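Hamirel season 2, worth sticking with?

Started by slowpan_dan
2024-01-01

slowpan_dan wrote:
Finished the first season of Hamirel over the break and I can't work out why everyone at my work is raving about it. The lead is good, I'll give her that. She does tired and cranky better than most. But the case itself could have been wrapped up in two episodes if anyone in Ultville had bothered to check the ferry records. Does season 2 get any better or is it more people staring at the harbour?

kettlemoth wrote:
More staring. Better harbour though.
Seriously, the second one has a proper villain and it moves. I watched the lot in two nights.

gravel_and_gin wrote:
Disagree with kettlemoth. Season 2 is where they ran out of book. The first season follows the novel pretty closely, and you can tell the exact episode where the writers had to start making it up. All of a sudden the detective has a brother. He's never mentioned in 137 pages of backstory (yes, I went back and looked) and now he's the centre of everything.

slowpan_dan wrote:
A secret brother. Great. Is he a twin?

gravel_and_gin wrote:
Might as well be.

tramline wrote:
I liked the brother. People complain when a show copies the book and then complain when it doesn't. The book is a slog, if we're being fair to the writers. Half of it is the weather.

gravel_and_gin wrote:
The weather is the good half.

kettlemoth wrote:
Dan, if the ferry records bothered you, they do come back to that. The sergeant had a reason for sitting on them. I won't say more.

slowpan_dan wrote:
See, I've been told "they come back to that" about a lot of shows. Usually it means one line in the finale. Did they come back to it or did somebody mumble it in a car?

kettlemoth wrote:
...somebody says it in a car. But it's a good scene!

oldsocket wrote:
My problem is the Bamance plot. We're meant to believe a shipping company that big has one bloke in charge of all its paperwork, and he keeps it in a drawer at home. I did 14 years in freight. You couldn't hide a lost pallet for an afternoon, let alone a body. And the flavour of the whole thing changes once they leave town. It stops being a cop show and turns into a thriller about a warehouse.

tramline wrote:
It's TV, oldsocket. No one wants to watch the real paperwork.

oldsocket wrote:
I would.

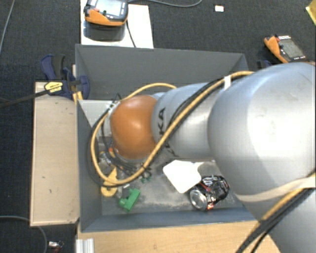 Anyway, my other gripe is the pacing. Episode four is nearly all Atanasov sitting in his kitchen waiting for a phone call. Reviewers called it brave. I reckon they'd spent the money on the boat chase and needed a cheap one. If it had been any other show we'd all be calling it filler.

tramline wrote:
Atanasov in the kitchen is the best thing in the series and I'll die on that hill. You find out everything about him from how he makes the soup.

gravel_and_gin wrote:
I'm with oldsocket on the pacing but with tramline on the soup. Mark it down as a rare good idea. Doesn't save the ending.

slowpan_dan wrote:
So far I've got a secret brother, a car mumble, a drawer full of evidence and some soup. I'll give it until episode four and if the soup's no good I'm going back to the old British ones.

kettlemoth wrote:
Report back. And don't read the episode titles, the last one gives it away.

slowpan_dan wrote:
Too late, just looked. So it was the brother?

kettlemoth wrote:
Not telling you.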